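Gripper comparison, kitchen bench, checklist v3. February 2022

I've gone through this with a biro and typed up my scribbles under each item. Halfdan Stougaard wants the same sheet used for both grippers, the Erex and the Bouzid, so please don't reword the items (I already did once and got told off for it!). Y is yes, N is no, and C means go read my comment.

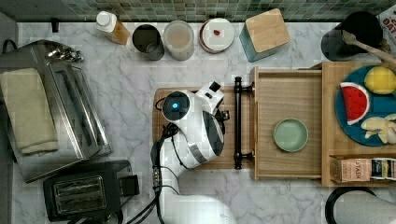
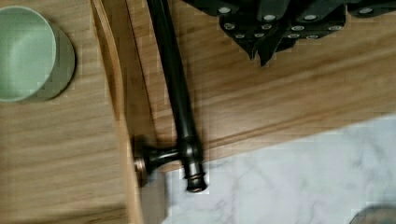

## A. Before power

- [x] **Arm base bolts torqued and marked.** Y. Paint marks all line up.
- [x] **Cables clear of the joints through the full sweep.** C. They clear, but the loop down the left side still bugs me. I jogged the arm right through by hand and it never snagged, it just gets closer to the joint than I'd like. I'd add one more velcro tie and call it good.
- [x] **Toaster and the other appliances unplugged at the wall.** Y. Check the plug and not the switch, please.
- [ ] **Wrist camera lens cleaned.** N. I forgot, went back and did it after section B.
- [x] **E-stop within reach of whoever's standing watch.** Y. Pressed it twice, dropped out both times.

## B. Gripper, mechanical

- [x] **Fingertips free of nicks.** Y on the Erex. The Bouzid has a tiny burr on one tip, and I'd want it filed before it goes anywhere near somebody's nice timber.
- [x] **All finger screws present and snug.** Y, both. Do this one by feel with the driver, it's too easy to glance at a row of heads and think she'll be right.
- [x] **Tips meet evenly when closed on paper.** C. Erex fine. Bouzid pinches harder on one side, so the paper comes out crooked.
- [x] **Cycle count written down.** Y. Erex 3,690, Bouzid 900. Not a fair fight on wear, so keep that in mind when you read the grip numbers.

## C. Drawer handle task

- [x] **Drawer runs freely by hand.** Y. Lovely smooth runners.
- [x] **Only a light, stable item in the drawer.** Y. We're using the little green bowl. I was keen to put cutlery in for the rattle, but Halfdan said no and fair enough.
- [x] **Approach clears the cutting board.** C. Passes, but you're bringing the fingers in right near the board's edge, and if the board has crept sideways you'll clip it. I'd like a strip of non-slip mat under there before we do the long run.
- [x] **Handle visible to the wrist camera on approach.** Y. A dark bar on pale wood is about as kind a target as you could ask for, so I wouldn't read too much into this. I'd love to try a pale handle in June when we've got the other drawer fronts.
- [ ] **Pull force stays under the limit.** C. Limit on the sheet is 33 newtons. Erex stayed under every time. Bouzid went over on the first pull and I stopped there, so I've left the box blank.

## D. Controller

- [x] **Same controller settings for both grippers.** Y. Vament on both, same speed cap.
- [ ] **Trakico controller checked as well.** N. Ran out of arvo. It needs its own sheet anyway, the stop behaviour is different and I don't want the two muddled.
- [x] **Log saved and named properly.** Y. It's log 158, with the gripper name on the end.

## Still to do

1. File the burr on the Bouzid, then redo all of B for that gripper.
2. Extra cable tie, left side.
3. Non-slip mat under the board.
4. Repeat the pull test on the Bouzid, and come and get me first, I want to be standing at the stop for that one.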